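Search this repository Go

# cell-budget: equipment plan for the Marín bench

Purchase planning files for one two-finger gripper cell. We simulate a setup first and order parts second, and this repo holds the lists that come out of that.
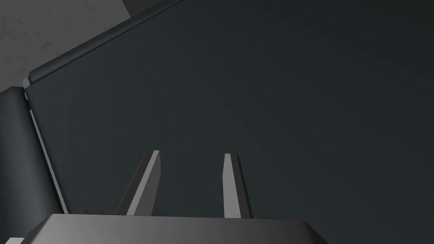

The budget line is 3,900 for the first phase. It covers the gripper, one set of spare fingers, mounting hardware and cabling. The arm was bought under an earlier budget and is not counted again. The host computer is shared with another bench, so it is listed at zero.

## Files

`items.csv` has one row per part, with supplier, unit price, quantity and lead time in days.
`quotes/` has supplier quotes as text. Pestex and Itemari have both replied. Cutitz has sent a price for the fingers only.
`sim/` has the scene files and renders used to check reach and finger clearance before a part goes on the list.
`notes.md` has open questions and who is handling them.

## Columns in items.csv

`status` is one of: wanted, quoted, approved, ordered, received.
`price` is before tax. Shipping goes in its own column. Please don't fold it into the price, as the first version did that and the totals had to be redone.
`sim_checked` is yes or no. A part marked no can be quoted but can't be approved.

## Current state

Last edited 3 March 2020.

The Itemari gripper quote includes 7 days of support by phone. Pestex charges 700 for the same thing as a separate line, and we have left it out for now. Spare fingers from Cutitz are 65 per pair. The finger shape in the simulation is a plain tapered plate, so a different shape means new renders before approval.

Cable lengths are still guesses. Measure the route on the real bench before ordering.

## Not covered

Floor work, power outlets and safety fencing belong to the building budget. Training time is not costed. Phase two (a second gripper and a tool changer) is planned for November and will get its own folder.

## Known problems

The simulated surfaces are smooth and have no clutter on them. Clearance figures should be read with that in mind, and anything tight should be checked again by hand.

Two rows in `items.csv` have no lead time. Pestex has been asked.

## Contact

Noelia Peñalver keeps the item list. Send changes as a pull request with the quote attached.

Share 7 Comments 0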